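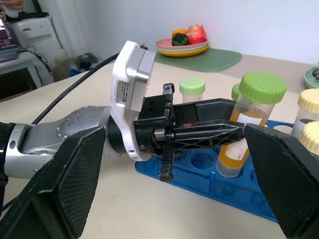 How to Read a City Council Packet and Speak on an Item

Most of what a city council decides is written down before the meeting starts. The staff recommendation, the draft ordinance, the contract and the cost are all in the agenda packet, which is usually posted a few days ahead. If you read the right pages, you can walk in knowing what the vote is on and say something useful in the short time you get.

I have been going to council meetings in Devlow on and off for years, and the examples below come from there. Rules differ from city to city, so check your own council's rules of procedure before you rely on any of this.

What you need

The agenda and the full packet. These are often two separate files.
A PDF reader with a search function.
The minutes of the last meeting where your item came up, if there was one.
The council's rules on public comment.

Step 1. Find the agenda and the packet

Look on the city website under City Clerk, Meetings or Agendas. In Devlow the agenda is a 4 page file and the packet is a separate link in smaller type to the right of it. Plenty of people open the agenda, see one line about their street and stop there. The line on the agenda tells you almost nothing.

If there is no packet link, call or email the clerk's office and ask for "the full agenda packet with attachments" and give the date of the meeting. Use those words. If you ask for "information about the meeting" you may get the agenda again.

Download the file and save a copy. Packets are sometimes revised after posting, and the old version may disappear when the new one goes up. Put the date you downloaded it in the file name.

Step 2. Find your item

The November packet with the Lisetti Road item in it ran to 198 pages. I read 15 of them closely and skipped most of the rest.

Search the PDF for the street name, the name of the company or the ordinance number. If the search finds nothing, the attachments may be scanned pages with no text in them. In that case go by the item number on the agenda and use the bookmarks in the side panel. If there are no bookmarks either, you will have to scroll. Each item normally begins with a cover page called a staff report, agenda report or council communication.

Write down the item number, the page where it starts and the page where it ends.

Step 3. Check which part of the agenda it is on

This matters more than people expect, and it decides when and whether you get to speak.

Consent calendar. A group of items passed together in one vote with no discussion. Minutes, routine contracts and small purchases go here. Larger things can end up here too. In many cities a council member can pull an item off consent so that it is discussed separately, and in some a member of the public can ask for that. The request usually has to be made before the vote on consent, which comes early in the meeting.

Public hearing. A formal hearing required by law for things like zoning changes and some fees. The chair opens the hearing, takes comments and closes it. Once it is closed you cannot add anything.

New business or action items. Discussed one at a time, with a vote possible that night.

Reports or study session. Presented and talked about, generally with no vote. It's still worth going to these, as staff are often looking for direction on what to bring back.

First reading and second reading. An ordinance is commonly read at two meetings. Changes are easier to get at the first reading. By the second, the members have mostly made up their minds, and a big change may send the whole thing back to the start.

Step 4. Read the staff report

Staff reports follow a set form, and the headings barely change from one to the next. I read them in this order:

Recommendation. What staff want the council to do, written as a motion. Copy it word for word into your notes.

Fiscal impact. How much it costs and which fund pays. "No fiscal impact" sometimes means no impact in the current budget year, so read the whole paragraph and check whether later years are mentioned. If the money comes from a reserve, note which one.

Alternatives. What else the council could do. This section is short and often written to make the other choices look poor, but it tells you which choices are open. If you want the council to do something different, it helps a lot if it is already on this list.

Background. How the item got here, with dates of earlier votes. Look those up if you have time.

Discussion. The argument for the recommendation. Read this last. You will find it easier to judge once you know the cost and the alternatives.

Then go to the attachments. For an ordinance, look for the redlined version, with added words underlined and removed words struck through. For a contract, look at the term, the renewal clause and the maximum amount. The Auer contract for street sweeping was described in the report as a one-year agreement. The contract itself renewed every year unless the city gave notice. Both statements were accurate, but a person who had read only the report would not have known about the second.

Step 5. Decide what you are asking for

Before you write a word of your comment, finish this sentence: "I am asking the council to..."

Approve it, deny it, continue it to a later meeting, send it back to staff with a question, or change a particular section. Those are the things a council can do. If your sentence ends some other way, the members may agree with you and still have nothing to act on.

Asking for a continuance is a reasonable request when the packet went up late or an attachment is missing. Say which attachment.

Step 6. Write the comment

In Devlow each speaker gets 2 minutes. Read out loud at a normal pace, that is a bit under 300 words, and you should aim for less. People slow down at a microphone.

An order that works:

Your name and your neighborhood or street. Check whether you are required to give your address. In many places you are not.
The item number and what you are asking for.
Your main reason, with the packet page number if it comes from the packet.
One thing from your own experience that the report doesn't cover.
What you are asking for, again.

Put the request near the start. If you run out of time in the middle, they will have heard it.

Leave out thanks to each member, the history of your involvement and anything the speaker before you has already said. If someone has made your point, say that you agree with it and move on to the rest.

Print it in large type. A phone will do, but the screen tends to go dark at the wrong moment.

Step 7. Send it in writing too

Written comments go into the record and reach the members before the meeting, when they have time to read them. Send yours to the clerk and ask for it to be given to the full council and included in the record for item such-and-such. Check the deadline. It may be noon on the day of the meeting, or it may be the day before.

Keep it to one page. Attach documents only if they are not already in the packet.

Step 8. At the meeting

Get there early and fill in a speaker card if your council uses them. Write the item number on it. A card with no number is likely to be put with general comment, which is a separate period for matters not on the agenda.

Sit near the aisle. Items get moved around, and the chair may take yours first because a consultant has to leave, or last because the closed session ran over. Don't count on the printed times.

When you are called, speak to the chair. Council members will usually not answer questions from the podium - they may make a note and put the question to staff afterward. Stay in the room for this part. Staff sometimes get a detail wrong, and although you can't speak again, you can email a correction the next morning.

Write down the motion as it is made, who seconded it and how each member voted. Minutes can take weeks to appear.

Step 9. Afterward

If the item passed on first reading, find out when the second reading is and check that packet as well. Compare the ordinance text with the copy you saved. Changes made from the dais are supposed to show up in the new version, and most of the time they do.

If it was continued, ask the clerk whether it was continued to a date certain. An item continued with no date can come back with only the usual posting, so you will need to keep looking at agendas. Some cities have an email list for this. Devlow's is run through a signup box at the bottom of the clerk's page, and you have to pick the council separately from the planning commission.

Common problems

The packet is too large to open on a phone. Use a library computer, or ask the clerk for just your item as a separate file.

The report refers to an attachment that isn't there. Email the clerk with the item number and the attachment letter. It is often a mistake made in putting the file together and can be fixed the same day.

The item is on the agenda of a district or authority instead of the city. Water, transit and fire may be run by separate boards with their own websites. The Zusania bus route changes went to the transit board, and a number of people came to the council to speak about them when the council had no vote to take.

You missed the meeting. Watch the recording and look for a second reading. If there is none, write to the members anyway and ask about the next point at which the decision gets reviewed, such as a contract renewal or the yearly budget.

Page last checked 28th December. The link to the clerk's meeting calendar had changed and has been updated in the sidebar.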